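Minutes, gripper upkeep meeting
Maihi project, March
Chair and notes: Paora Tuhiwai

Start 8 a.m. All of the Maihi team present, plus two from Lenar on the line. Last month's minutes accepted with one fix (the spare pads are in room 28, not 44).

Views from the wrist, the head and the wrist again, passed round before item 1:
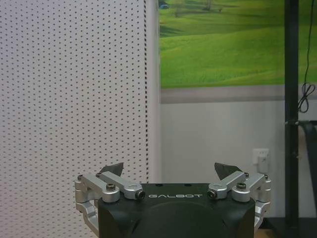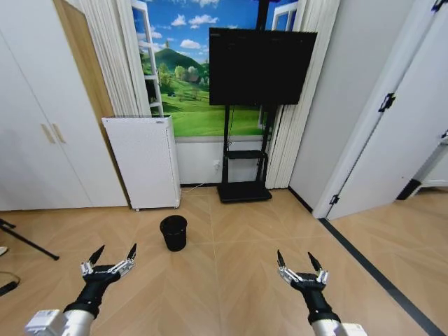
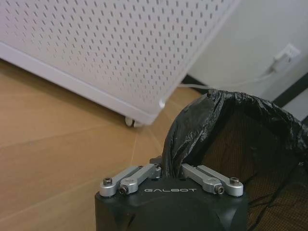
1. Linkages and screws
Paora went through the new routine for the two-finger gripper and people were really pleased with it! Open the fingers fully, wipe down the silver bars, then go over each hex screw by hand with the short key. Left side first, then right. Mark any screw that turns and write it in the log. Agreed that we do this every 690 cycles and stop leaving it to the end of the month.

2. Finger pads
Lenar has a new batch of pads coming and offered us a set to try. Yes please. Paora will fit them and keep the old ones in a labeled bag, in case the grip on thin plastic gets worse. Long talk about whether to clean the pads with alcohol or just a damp cloth. Damp cloth for now, Lenar will check with whoever makes the rubber.

3. Wrist camera
Lens gets cleaned at the same time as the linkages. The check afterward is simple and we all like it: the lettering on the housing should be easy to read, and the inner ends of the linkages should be in view on both sides. If not, redo the mount and run the Rorkeo calibration again (44 poses, so get a coffee first).

4. Bin liner task
Great discussion, ran over by a good bit. Lenar wants the fingers to close more slowly near the liner. Paora to try the 8 mm/s setting in Zerko and save it under its own name so the old one stays put.

5. Other business
Short hex key missing again. Order two.

Actions
Paora: pads, Zerko setting, log sheet
Lenar: answer on cleaning the pads
Maihi team: hex keys

Closed 9:20 a.m.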